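News > Members' Bulletin > Workshop Notes

Can a machine do the picking up yet?

Short answer, sort of. Long answer, read on, I've got ten minutes before the courier turns up.

Went over to Flasby's for the afternoon to see what the chore robots are up to. Pascual Carrasco runs the trials there and he let me stand around and get in the way. The jobs this term are dull on purpose. Pick a thing up off the floor, put it back inside the lines, do it again. They've logged 2898 tries since December, on two arms, one called Fokolley and an older one everybody just calls Burkent after the shop it came out of.

Things I noted down, in no order:

Towels. Better than I expected. Folding still slow, and the colour of the towel seems to matter, which Pascual says he can't explain yet. A small one takes 3 minutes on a good run. My neighbour's kid does it in ten seconds and complains the whole time.

Cups into a rack. Fine if the handle faces the right way. If not, lots of dithering.

Sorting screws by size. This was the shop-floor one and the only one I'd pay for tomorrow. Around 200 in a sitting, hardly any in the wrong tray. Pîrvu want it for their packing bench and I can see why.

Floor work. The hard one. Carpet is a pain, grippers catch on the pile, and anything low down has cords near it. My vaccum at home can't cope with cords either and it only has to go in a straight line. They tape out a patch in yellow so the arm has somewhere definate to aim for — cheap, quick, peels up after. Pascual reckons if a robot can tidy next to a power strip without dragging the plugs along with it, the rest of the house is easy. Not sure I buy that. Has he seen my laundry.

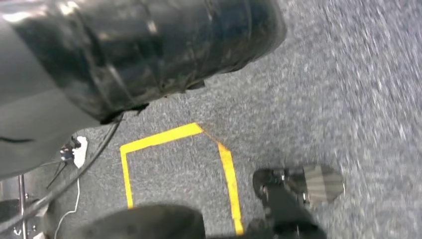

What it costs

Too much for a household, still. Pascual wouldn't give a price for the arm, only that a replacement set of finger pads is $522 and they go through them. For a small shop doing one job all day, maybe. For picking up socks, no.

Next visit is after the new pads arrive. If anyone wants to come along let me know, room for two in the ute.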